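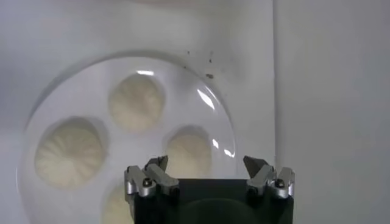 November 2025, bench notes, food packaging

Buns again. Pleated ones, from the Prallis batch, round clear dome pack with the molded pockets. Started late, Miłosz had the steamer and I had the labels.

Recipe same as August except less sugar. Dough at 301 g per batch, rested, pleated by hand. Steamed 10 min, lid cracked 6 min before lifting out. Skedberg sheet says 8 but at 8 the pleats sagged last time so I'm ignoring it until someone shows me otherwise.

Pleats – mine go round tighter in the middle, Miłosz's fan out more. Both fine for the fit test. For the sale pack we need to pick one. Ksawery wants the spiral, I don't care.

Pocket fit: ok. Bun sits down in the recess and doesn't roll when I tilt the pack. Tried one overproofed bun from the reject tray, rode up and touched the dome, left a mark on the skin. So proof time matters more than weight. Write that on the Plitbridge form, they keep asking about weight only.

Dome: glossy, picks up every ceiling light. Hard to judge pleats through it, had to keep moving my head. Buns look softer than they are with the lid on. Shop people at Okonkwo will say the same, they said it about the dumpling tray. Ask if there is a matte version or if that costs extra.

Brown specks on the bench past the rim. Don't know what. Wiped the bench before the next pack and checked the flour bin, bin was clean. Keep the pepper jar off this bench please.

Condensation test: pack closed warm vs closed cold. Warm one fogged inside and dripped on the tops, skins went tacky. Cold one stayed clear but the skins dryed out by the afternoon. Somewhere in between then. Try closing with a cloth over the buns first, then pull the cloth, then lid. Fiddly but worth one go.

Peel: paper squares under the buns stuck to the pocket bottoms. Smaller squares next time, or oil the pocket, Miłosz says oil.

To do
– matte dome, email Plitbridge
– cut smaller papers
– second thermometer, the old one reads low agian
– Ksawery Michalski to sign off pleat style
– Miłosz Stępień has the leftover dough in the bottom fridge, use it or bin it tomorow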